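I got to the cafe ten minutes early and she was already there, halfway through a cinnamon bun the size of a saucer, with a notebook open to a page of arrows. She writes walking games (the kind where you poke around an empty place and piece together what went on there) and she has been doing it from a spare bedroom in Pallolau for longer than I've been writing this column. She asked me not to use her name, which is fine by me. Her players know her by the name of her studio, Planach, and she likes it that way.

I wanted to talk about endings. I'd finished her last one, Prernari, at two in the morning and then just sat there with a cold cup of tea!

"People write to me about the ending all the time," she said. "Half of them want to know what it meant. The other half tell me what it meant, and they're usually better at it than I am."

Her first draft of any story is a letter. She writes it by hand, as one character to another, and it never goes in the game. The one for Prernari ran to 92 pages. "My hand was a claw by the end," she said, and showed me the claw. Then she goes through with a red pen and pulls out anything a person might leave lying around a house: a grocery list, a half-finished apology, a note about the boiler. Those become the things you find.

I asked how much gets cut, and she laughed so loudly that the man at the next table looked up. "I had 827 notes at one point. Who's going to read 827 notes? My mother wouldn't." The finished game has 90, and she still thinks a few of them are padding. (I don't. I'd have read more about the boiler.)

We got onto money, because I'm nosy. Prernari sold 3,000 copies in its first January, enough to let her drop the bookkeeping job she'd been doing in the mornings. She misses it a little. "Numbers are restful. They either add up or you go find out why. With a story you can be wrong for a year and feel great the whole time."
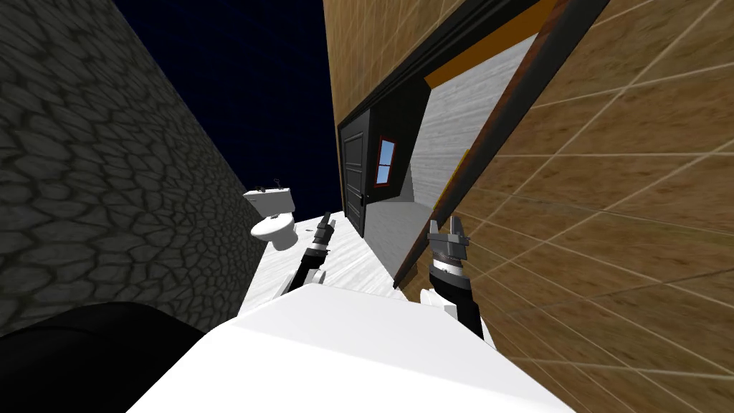

She's strict about her hours now, nine until three, and then she walks the dog and isn't allowed to think about plot. It doesn't work, of course. The whole middle of Prernari came to her while the dog was rolling in something by the river, and she had to say it out loud over and over the whole way home so she wouldn't lose it.

So what's next? She turned the notebook toward me, but I couldn't make head or tail of the arrows. It's called Zheng for the time being, it's about two sisters who run a ferry, and she's at the letter stage. "Page eleven," she said. "One sister is already furious and I don't know what about yet."

I asked if she'd tell me when she found out. She said I could wait like everybody else, and then she ordered another bun.

Recent posts
Three short games for a rainy weekend
My notebook problem, part two
Talking to a puzzle maker about hints
What I'm playing this January
Do long credits bother you?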